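Search this notebook
Type and press enter

Sat 4 May -- walnut ink, second batch

Came in early to see how the husks had done, and I must say the whole back room smells like a wet forest, which I rather love. They have been soaking for four days in the big enamel pot, 600 grams of them, and the water has gone the color of very strong coffee. I strained it twice through old muslin and set it on the Alteo hot plate at 80 degrees, lid off, to reduce. It took most of the morning (I kept wandering over to look at it, as one does) and I ended up with 269 ml, a bit less than I'd hoped for.

First swatches on the Zurkivik cotton paper came out warm and brown with a lovely dark edge where the brush lifted. On the cheaper Grornidbridge sketch stock it feathered badly, so I stirred in a little more gum arabic and tried again. Better! Still a touch furry on the thin strokes -- I'd like to try it with the pointed nib before I blame the paper.
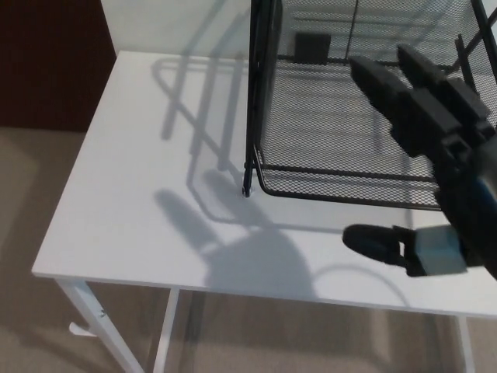

Nga Tạ

After lunch I wrote out a full page with the dip pen and the flow was good until the last few lines, when it began to drag. I suspect sediment at the bottom of the jar. I'll let it stand until Monday and pour off the top. One clove has gone in against mold, and if anyone opens the jar, please do put the lid back on firmly, as I lost a batch last September that way and was sad for a week.

Still to do: a light test strip for the south window, and a note to the Hồ shop about more gum.

Recent entries
Oak gall ink, the iron question again
Rinsing out brushes without ruining them
Madder lake, a pink disappointment

This site uses cookies to remember your settings. Accept / Manage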